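Notas para a fala: organizar o material de um clube de desenho de bairro
Sala 2, 25 minutos mais perguntas

Abertura (2 min)
Agradecer ao Berkay Avcı pelo convite. Dizer logo que falo do clube de Julport, que funciona em sala emprestada e tem de arrumar tudo às nove da noite. Quem tem ateliê fixo pode aproveitar só a parte do papel.

Slide 2. De onde partimos
Em março tínhamos 48 inscritos e um armário. O inventário deu 2.467 peças, contando lápis gastos e tampas sem caneta. Não ler a lista, deixar no slide. Parar um pouco aqui, costuma haver perguntas.

Slide 3. Papel
O papel é o que mais se estraga. Guardamos deitado, em pastas, por gramatura. Folhas de 500 por pacote só para esboço. O papel de aquarela fica na prateleira de cima, longe da parede do lado da rua.
Lembrar: falar do erro dos rolos. Passámos um inverno inteiro com rolos em pé e as pontas ficaram todas amassadas.

Slide 4. Tintas
Guache e acrílico em caixas separadas. Etiqueta com o mês de abertura. Quando o frasco chega a um quarto, passa para a caixa das crianças.
Se alguém perguntar por marcas: não recomendo nenhuma.

Slide 5. Empréstimos
Caderno simples, uma linha por pessoa. O grupo de Drarkum usa uma folha de cálculo e está satisfeito, nós desistimos ao segundo mês. Fizemos 208 empréstimos no ano e perdemos um estojo de carvão.

Slide 6. O que fica em cima da mesa
Recipiente aberto com divisória, para o que é comprido e para os lápis. Caixa transparente com tampa ao lado. Regra da mesa: o que não cabe volta para o armário antes da pausa.
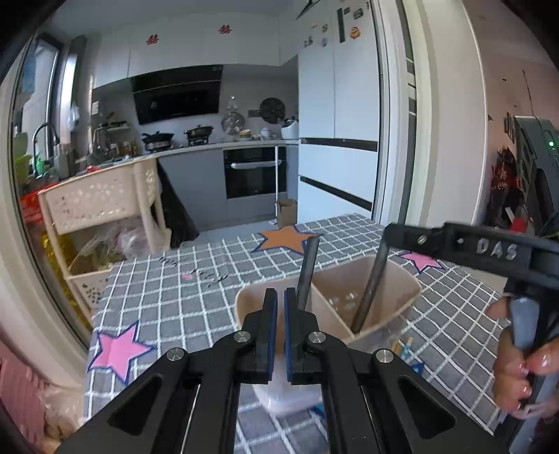

Slide 7. Custos
Passar depressa. O armário veio da Kinier, em segunda mão. O resto foi comprado aos poucos com as quotas. Quem quiser os valores pode pedir no fim.

Fecho
Próximo encontro na biblioteca Türkmen, às 18h30. Trazer pastas velhas para troca. Deixar o slide dos contactos aberto durante as perguntas.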